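Settling In: Family Migration and the Shared Table
Student project report, Community Studies
Dagný Bundgaard
August 14, 2022

Background

My project looked at how families who moved to Rirbridge from overseas kept up household customs after arrival. I chose the topic after a unit on postwar and recent migration in February. The main question was whether food habits changed faster than language at home.

Method

I interviewed 11 people from eight households. The oldest had been in Rirbridge for 20 years and the newest had arrived the winter before last. Each interview was done at the person's home or at the Flurov Street library. I wrote up notes the same evening and sent them back for corrections. Two people asked for changes, and one asked that her town of birth be left out.

I also read back issues of the neighbourhood newsletter, which has a column for new arrivals. The library holds 715 issues but the early ones are fragile, so I used the scanned set. 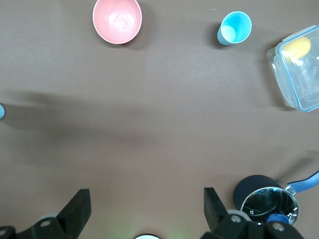

Bowl, cup and food container on a brown tabletop.

Findings

Language shifted first in most households. Parents spoke their first language to each other and English to the children, often without having decided to. The Oddsson family was the exception — the grandmother lives with them and does not speak English, so everyone switches at dinner.

Food changed more slowly. Several people said they cooked the same weekday meals as before, with substitutions where the grocer did not carry something. Holiday meals were mixed. One couple now does two dinners in December, a week apart, and finds it tiring.

Citizenship came up more than I expected. For some it was paperwork. Others could name the colour of the chairs in the hall.

Limits

The sample is small and most participants knew each other through the Turkavero social club. I spoke to only one teenager. A second round should include renters in the newer apartments north of the railway.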